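README Data Overview Staff Notes Changelog Contact

# Clustach Table-Clearing Set

Recordings from the packing room at Girnitz, where a two-handed robot is being taught to fold cloths and sort small returned goods. Maintained by Régis Rey. The set holds 130 sessions and 3805 labeled grasps. Version 2 replaces the March upload.

## What is in it

Each session starts with a handful of items on a carpeted table. Operators at the Bokell desk guide the arms; the recordings are then cut into single grasps and labeled by hand. 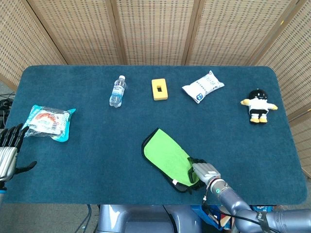

Right hand on the green cloth, other items left along the back of the table.

Cloths account for 74 of the sessions. They are the hardest items to label — an edge can fold under itself and two labelers will mark it differently. Where they disagreed, both labels are kept in `notes.csv`.

## Effect on the work

Before the trial, returns staff sorted and folded at the same station for a full shift. Sorting is still done by people. Folding is split, and two staff members now spend their mornings guiding the arms and their afternoons checking labels. Pay grades were rewritten to include guiding, after the staff asked for it. Some of the older hands prefer the folding table and have stayed there. 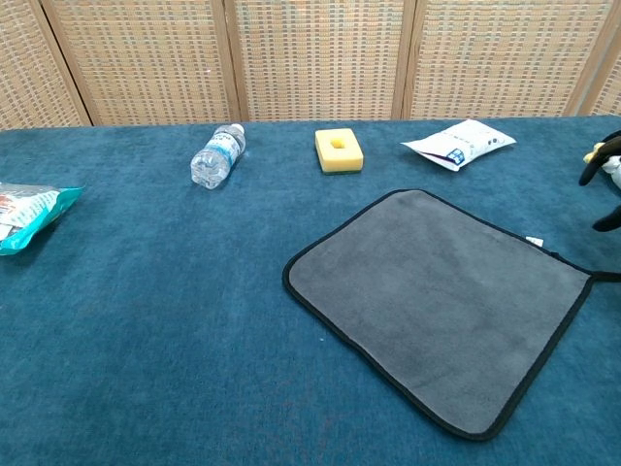

Can staff decline to be recorded?

Anyone on the shift can opt out with the desk before a session starts, and their hours stay the same.

## Known gaps

- Sound was removed from all files.
- 68 grasps have no end time.
- Crinkled packets are underrepresented.

Related

- Sampaio Shelf Set
- Bokell guiding manual
- Girnitz shift survey
- Changelog, version 1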